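Home | Kitchen | Bathroom | Laundry | Storage | Contact

How to clear and clean a kitchen worktop

Last updated: August

A worktop that gets wiped round the clutter is never really clean. Crumbs collect behind the toaster and grease settles under whatever has been standing in the same spot for a month. The method below is the one we use at Mandura for a full clear and clean. Allow 54 minutes the first time. After that it goes much faster.

What you need

Two cloths, one damp and one dry
A spray bottle of washing-up liquid and water
A washing-up bowl
A tray or box for things that belong in other rooms

For the spray, put 200 ml of warm water in the bottle with a small squirt of washing-up liquid. Turn it gently to mix. Shaking only fills it with foam. If your worktop is stone, check the supplier's care sheet before you use any other cleaner on it.

Step 1. Take away what doesn't live in the kitchen

Toys, post, keys, batteries and pens go straight in the tray. Don't walk them round the house one at a time. Leave the tray by the door and deal with it when the worktop is done.

Step 2. Sort the rest

Make three groups: things to wash, things to put away and things that stay out. Pans and colanders take up the most room, so move those first. Cups and plates can go in the bowl. Fruit goes back in its dish, or in the bin if it has gone soft.

Step 3. Do the toaster oven

Unplug it and let it cool. Slide out the crumb tray, empty it and wash it in the bowl. Wipe the glass door with the damp cloth and then the dry one. Spray the cloth and never the oven itself, as liquid can get in round the knob. Pull the oven forward and clean the patch it stands on. 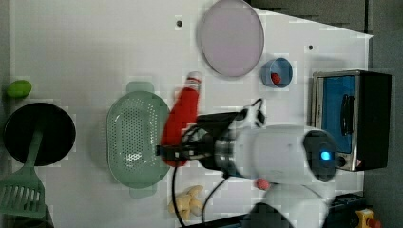

Part-way through: colander, pan and plate still out, red spray bottle on its side.

Step 4. Spray and wipe

Start at the end furthest from the sink and work towards it. Spray a stretch as long as your arm, leave it for a minute, then wipe with the damp cloth in straight lines. Rinse the cloth often. Use an old toothbrush for any small holes or joins in the surface, then go over everything with the dry cloth.

Step 5. Put things back

Wash and dry the pan, colander and utensils before they go in the cupboard. Only return what you use every day. If you haven't touched something since last month, find it a shelf.

Empty the tray last.

Previous: Cleaning the sink | Next: Fridge shelves | Back to top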